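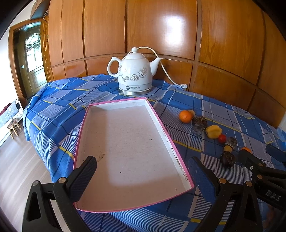 Jaanus Rätsep wrote after the last session that a kettle should be treated as one item in an inventory, base and cord included, and that splitting it into three lines only produces three chances to lose something. The objection is fair for a household list. For a packing record the separate lines are kept, for the reasons in section 2.

Household Goods: Recording and Packing
Session 9 – Small electric appliances with ceramic bodies
Handout revised Monday, January 15, 2024

1. Scope

The session covers cordless kettles with a ceramic body, a lid and a separate powered base. Glass kettles were covered in October. Stovetop kettles follow the rules for cookware.

The working surface for this session is a made bed. A bed gives a large, soft area at a convenient height, and a short drop onto a bedspread is less likely to chip a spout than the same drop onto a counter. Its weakness is stability. A mattress gives under the hand, and a tall object near the edge will lean when someone sits down or kneels on it. Do not fill or switch on a kettle on a bed under any circumstances.

2. Lines in the record

Enter the appliance under one number with letter suffixes:

a – body
b – lid
c – base with attached cord and plug
d – box, box lid or other container, if kept

The suffixes share a number, so the household list can still show a single kettle. The packing record shows where each part went. If the base travels in a different carton from the body, the letter is the only link between them.

A box lid found without its box is entered under d with the note "lid only." Do not assume that it belongs to the nearest appliance. Measure it first.

3. Describing the body

Use the order material, form, color, decoration, marks. The kettle on the plaid bedspread would read as follows:

Electric kettle, white ceramic, teapot form. Looped handle, curved spout, domed lid with pointed knob. Floral decoration, roses and leaves, pale gray and gold. Stainless-steel base with white collar; small dark circular logo and Chinese characters on collar. White cord and plug.

"Teapot form" is preferred to "antique style" or "traditional," which say little to a reader who has not seen the object. Marks in a script the recorder cannot read are noted by script and position. Do not guess at a maker. A photograph of the mark goes in the file, and Oana Jitaru has a list of people who can read the more common ones.

Capacity and power are copied from the rating plate, usually under the base. A plate reading 2000 W is entered as 2000 W, with no rounding. If the plate is missing or worn, write "not legible" and leave the field otherwise blank.

4. Condition

Check in this order:

4.1 Spout tip, inside and outside.
4.2 Knob and lid rim. Turn the lid over.
4.3 Handle joints, top and bottom. Run a fingernail across each joint. A hairline crack can often be felt before it can be seen.
4.4 Gilding. Record wear as none, slight or heavy. Wear is commonest where the thumb rests.
4.5 Contact socket under the body.
4.6 Cord over its full length, then the plug. Straighten the cord to do this.

Light from a window or a glazed door is better than a ceiling lamp for 4.1 to 4.3, but gloss glazes reflect it strongly. Turn the object, not the lamp. Lacquered wardrobe doors behind the work area add a second reflection and can be mistaken for a flaw in the glaze – change position and look again before writing anything down.

5. Packing

Empty the body and leave it open until the interior is dry. Wrap the lid separately. Fill the loop of the handle with crumpled paper before wrapping the body, and do the same under the spout. Neither should carry weight in the carton.

Coil the cord loosely. A tight coil strains the point where the cord enters the base. The plug is wrapped on its own, as bare pins will scratch a glaze through two sheets of tissue.

A shallow box lid may be used as a tray for small parts during sorting. It is not a packing container. Anything placed in it must be moved to a carton before the session closes.

6. Exercise for next time

Choose one appliance at home with a detachable base. Prepare a full record using sections 2 to 4, on one page. Szabolcs Bíró's group should add a sketch of the base showing the cord entry. Records go to Emanuel Neagu before class; late ones will be read but not discussed.

Cartons and tissue are in room 105. Please return unused tissue flat.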